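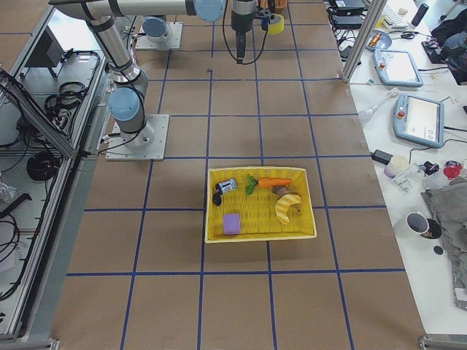 The table with the taped grid and the yellow basket, Stekura open day, Jendudthorpe.

Dear list,

A member wrote last month:

> Has anyone been to one of the open days at Stekura? I teach
> an evening course in automation and I would like to take my
> group, but the web page says almost nothing. Is it a real
> demonstration or only a sales talk with coffee? And can one
> get close to the arms?
>
> Also, is it difficult to reach without a car?

I went to the July one, so I can answer most of this.

It is a real demonstration. There is a short talk at the start, with slides, and after it they take you into the workshop in small groups. The part I liked most was the picking table. They have two arms mounted at a big surface covered with brown paper, and the paper is divided into squares with blue tape. The objects are toys: a carrot, an eggplant, a banana, a potato and so on, in a yellow woven basket. My first thought was that it looked like a children's kitchen, but for a course I think it is a good choice, as your students will understand at once what the task is.

The person leading our group explained that the squares are used for noting where the basket stands at the beginning of each run. They move it between runs on purpose, so the program cannot rely on one fixed position. The sponge was the object that people asked about most. It gives way when the fingers close, and they told us that the setting for the gripping force which is fine for the carrot is not fine for the sponge. They keep a log of all runs and the last entry on the day I visited was number 2114. I asked if the failed ones are also in the log and the answer was yes, with a short remark for each.

The software for planning the movements is called Hakik. They showed it on a separate screen during the talk, too quickly in my opinion. If your students are interested in that side, write in advance and ask for more time on it. The teach pendants stay on the desk beside the table and visitors do not operate them. You stand behind a line on the floor - close enough to see the gripper well, but the people at the back of our group had to change places with the others.

Each group has 3 turns at different stations, and the whole visit took me until a little after noon.

About the travel: bus 53 goes from the station to the Malik building, and the entrance is on the side facing the parking lot. The main door was locked and I lost ten minutes there.

I do not know if they accept a whole class on an open day. You should ask them before you promise anything to the students.

Regards from a mostly silent reader of this list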